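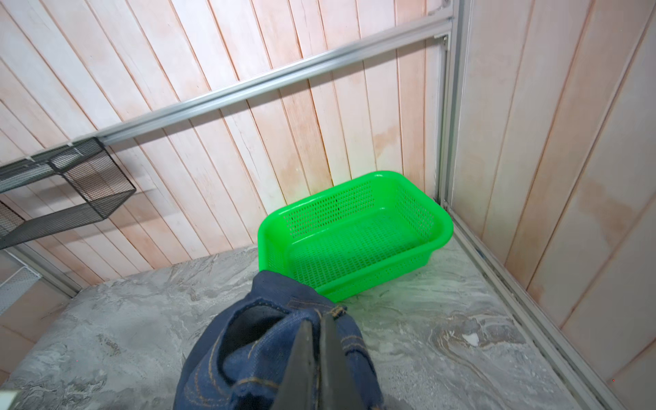
Print | E-mail

Wed 7 February
Cusemberg workshop, laundry bench

Denim sorting continued with the green perforated basket, which remains at the back right corner of the counter. Heavy garments are to be placed in it one at a time, pockets emptied beforehand. The Pleronden load is limited to 8 pieces per basket. T. Fedoruk is to confirm the limit with Hullach. The stains on the wall boards have been noted for the next maintenance round.

Print | E-mail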